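Print this page | E-mail this page

Ticket 128: arm at the Nurnbridge bench stops with a "clearance" warning
Status: closed, one follow-up open

Opening this one myself because I've been round the houses with it all morning and would like it written down somewhere before I forget the order I tried things in.

The arm kept stopping on the approach with the yellow clearance warning, always with the fingers open and always on the cube task. Clear it, restart, happy as anything for a few goes, then bang, same again. 13 stops before lunch! I did what everybody does first and blamed the fingers. Took both off, checked the screws, put them back, ran the open/close check. Nothing wrong with them. Swapped the wrist camera cable for the spare from Zistedby as well (please can somebody order another, that was the last one). No change.

Then I had a proper read of our bench rules, the sheet Reinholz wrote up for us when the cell was signed off, and felt a bit daft. Rule 6 says the work area holds the items named on the task card and no others, and that anything with a mains lead stays outside the marked keep-out depth at the back. Our task card is from the Dilteseo job and names two items, the cube and the red carton. We've been adding things to the table ever since and not one of us has touched the card (me included, I'm fairly sure I started it).

So I saved some views from the wrist camera and one from the head camera, to go through with the sheet next to me.

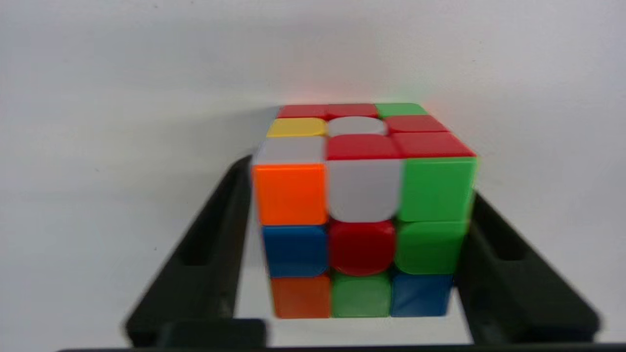
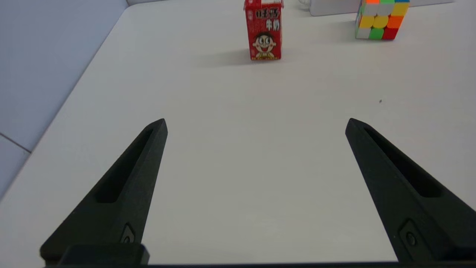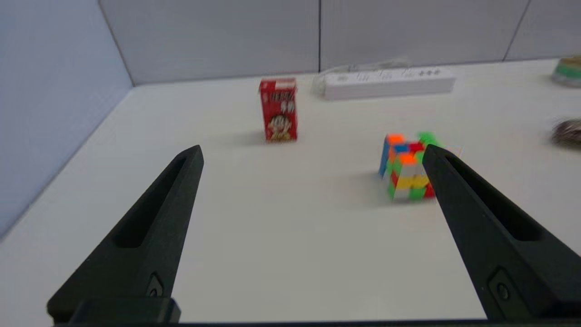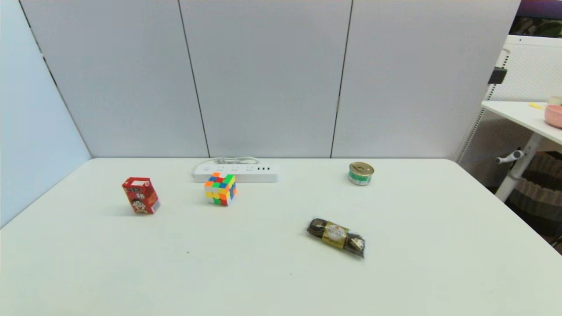

Bench views, wrist camera for the first three and head camera for the last.

Going down the sheet with the last one open, I get the cube and the carton, both fine. The little round tin with the green and white label isn't on the card. Neither are the chocolates. And the power strip is along the back with the cube right in front of it, so I got the tape measure out and yes, it's inside the keep-out depth. It's been drifting forward every time one of us plugs a phone in, I reckon.

What I changed:
- power strip moved off the table and fixed to the outside of the bench, lead clipped
- tin and chocolates added to the task card as named items, with their sizes
- start position for the cube moved forward, away from the back edge
- card reissued, old one binned

Ran it all afternoon from 2 o'clock and had no stops. I'm not claiming that's proof, mind. It could still be the cable being lazy, so I've left the old one in the drawer with a label on and we can try it again in July when the bench gets its check.

Follow-up, still open: the sheet doesn't say who updates the card when an item changes. My suggestion is whoever puts the thing on the table does the card before pressing start, and initials it. Takes roughly a minute. If you hate that idea, reply on this ticket and don't just tell me in the kitchen, I'll only forget.

Oh, and the keep-out line itself wants re-marking. Tape's on order.

Last updated: 16:40

Contact the bench desk | © Nurnbridge | Back to top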